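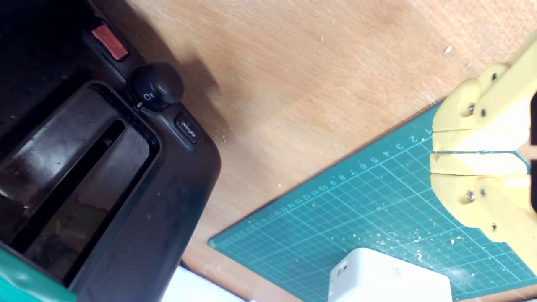 We use cookies to keep you logged in and to remember which threads you have read. Accept / Manage settings

Saltus gripper kit, worth it for bench work on small parts?

Posted by Euan Matheson, Sunday, 9:40 am

Morning all! I've had the Saltus kit for a few weeks now (the two-finger one you print yourself, with the hardware bag and the soft fingertip pads) and I promised a couple of you I'd write up how I'm getting on, so get a coffee, I do tend to ramble.

I restore dashboard parts in the evenings, and what I wanted was something to press buttons and turn knobs over and over while I watch the meter. I'm practicing on a scuffed old console with a hazard button, a headlight knob and a little defrost button, so there's a nice mix of things to poke at. The kit was 70 for the hardware and I used plastic I already had. Printing took me 23 hours, spread over three days, and the instructions are really good up until the linkage page, where they get vague about how tight the pivot screws should be. I went too tight the first time and the fingers shuddered.

Buttons are great. The blocky tips press square and I don't worry about scratching anything. The knob is another story. It grips fine, then slides off the ridges about halfway through the turn. Has anybody tried different pads?

kenna_aitken wrote:
Lovely write-up, thank you Euan! I had the same trouble with knobs on mine and ended up gluing a strip of bicycle inner tube over the pads. It looks awful and works beautifully. Back the pivot screws off a quarter turn from snug, too, that's where mine is happiest.

L. Sokol wrote:
I'm going to disagree a bit, in a friendly way. I don't think the pads are your problem. Parallel fingers are just the wrong shape for a round knob, and you can glue whatever you like on there. I have the Alov one with curved tips and it turns knobs all day long. Yes, it costs a good deal more, and yes, I grumbled when I paid for it.

kenna_aitken wrote:
Libor, mine has done roughly 800 turns on the inner tube, so I wouldn't call it the wrong shape! Maybe your knobs are stiffer than mine?

L. Sokol wrote:
Heater knobs, so yes, probably quite a bit stiffer. Fair point.

Euan Matheson wrote:
Inner tube it is, I have an old one hanging in the garage. If it still slips I'll have a go at drawing some curved tips and share the file here.

Comments (2)

Marlina W.
Does the seller still answer emails? I was missing two screws in January and had a new bag in 48 hours, very nice people.

Shirin Salehi
Please do share that file, Euan, even if it's rough. I'd print a set tonight.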